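Unit 4 handout: Dry goods on the shelf
Retail and Stockroom Skills, Level 1
Tutor: Caoimhe Ó Conaill

Bring this sheet to the practical. Read sections 1 and 2 before you come.

## 1. What counts as a facing

A facing is one pack width at the front of a shelf. If a line has two facings, the customer sees two packs of it side by side. Packs behind or on top do not add to the number.

Long pasta can be shelved in three ways:

- **Upright.** Takes the least width. Film packs lean, so they need a neighbour or a divider on each side.
- **Flat, end out.** Stable, but the customer sees only the end of the pack.
- **Flat, side out.** Shows the whole label and uses the most width.

Sheehan, the shop we use for work placement, stands its film packs upright and lays its cartons flat. The Govia stores do the reverse. You will be marked on keeping to the plan you are given, whichever it is.

## 2. Film packs and cartons

Most spaghetti comes in one or the other. A film pack often has a clear window, so check the strands for breakage before it goes out. A carton hides its contents. Check the corners and the end flaps.

Keep one brand together where the plan allows. Where the shelf is short, brands get mixed, and the colours of the packs then do a lot of the work in helping people find what they want.

Both pictures have the same small two-tier shelf, with four packs upright on the top board and yellow packs at either end of the row. 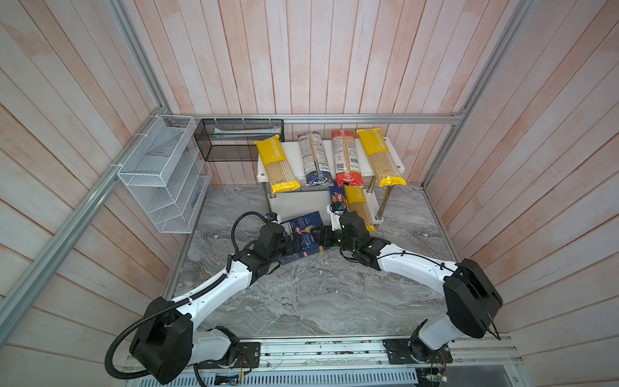
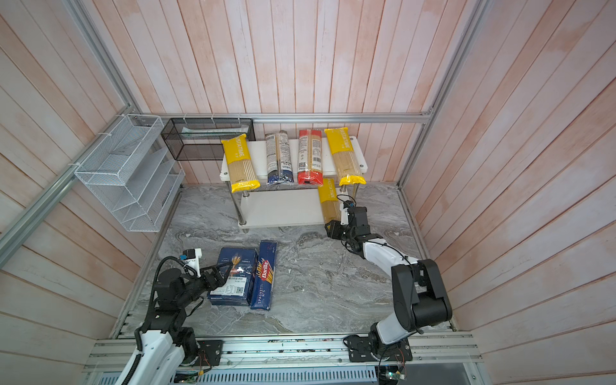 ## 3. Before the practical

Write short answers in your notebook. We will go through them at the start.

1. Which packs on the top board have their backs or barcodes showing? What would you do about it?
2. The two yellow packs on top are the same line. Would you put them together or leave them at the ends?
3. In the second picture, two boxes are on the floor. Where would you put them, and which way round?
4. Draw a plan of both tiers using only the packs you can see.

## 4. The practical

You have 40 minutes to work a short shelf from a mixed crate. The plan is on the Lurnent sheet, page 2.

- Clear and wipe the boards first.
- Heavier cartons go on the lower tier.
- Rotate by date, oldest to the front.
- Put damaged packs in the returns tray and log them on the Zirnow form.
- Leave the shelf edge clear for the price strip.

The practical carries 60 marks. Late notebooks go in the tray outside room 263.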